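Folding heavy knits flat: notes after one winter

Mar 16, 2021

Storage season is coming up and I have rewritten my procedure for sweaters. The old version had too many steps and left a ridge across the chest. The new one takes two folds after the sleeves are in, and the stack fits the Porner drawer, which has an inside height of 14 cm.

Background first. Until last May everything knitted went on hangers. Hangers put the full weight of the garment on two points at the shoulder, and a rib knit stretches downward under its own load. My heaviest sweater weighs 900 grams on the kitchen scale. After a winter on a hanger the shoulders had bumps that steam only partly removed. The lighter ones fared better, but the body length had grown on those too.

The surface matters more than I expected. A bare sheet is slick, and the garment slides when a sleeve is pulled straight. A towel under the work gives enough friction to hold one part while another part is moved. I use a bath towel spread over the bed. Terry in a color that contrasts with the garment also makes the outline easy to read, so a twisted sleeve can be found before it is folded in. Dark on dark is difficult under a ceiling bulb.

Sleeves come first. I set both out to the same side, clear of the body, and leave a gap between them so that neither one is trapped under the other. The body can stay bunched at this stage. It gets flattened afterward, working from the hem up to the neck with the palm and no pulling. 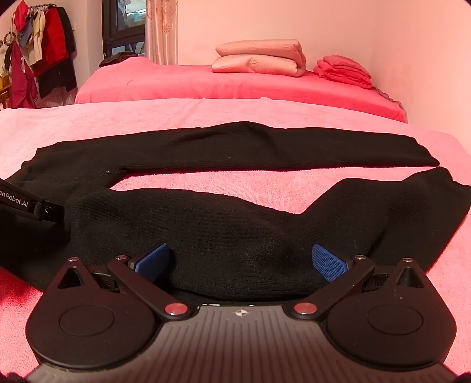
Bogdan wrote in under the earlier version of these notes to say that the sleeves should be left until last, with the body smoothed flat first, because a flat body gives you a straight edge to line the sleeve up against. I tried it that way on the next batch. It works on thin knits. On a thick rib the sleeve drags the side seam out of place when it is brought over, and the body has to be smoothed again. I have kept sleeves first for anything heavy and switched to body first for the rest.

The remaining sequence, for heavy knits:

Turn the garment face down and square the shoulders.
Bring each sleeve straight across the back, then down along the side. The cuff should stop short of the hem.
Fold the hem up to the middle of the back.
Fold once more to the neck and turn the whole thing over.

Lint is best handled before the face-down step. White specks on black rib sit in the grooves, and a sticky roller passes over the top of them. A Lullow brush with short bristles, used along the ribs and never across, gets almost all of it. What is left comes off with tape.

Stacking order is heaviest at the bottom. I tried storing them on edge in the Akard box, the way people do with T-shirts, but rib knits slump as soon as one is taken out. Flat stacks have given me no trouble so far.

A full session, including brushing, takes 15 minutes for the drawer. Cardigans are still unresolved. The button band makes one side thicker, and I have not found a fold that keeps the stack level.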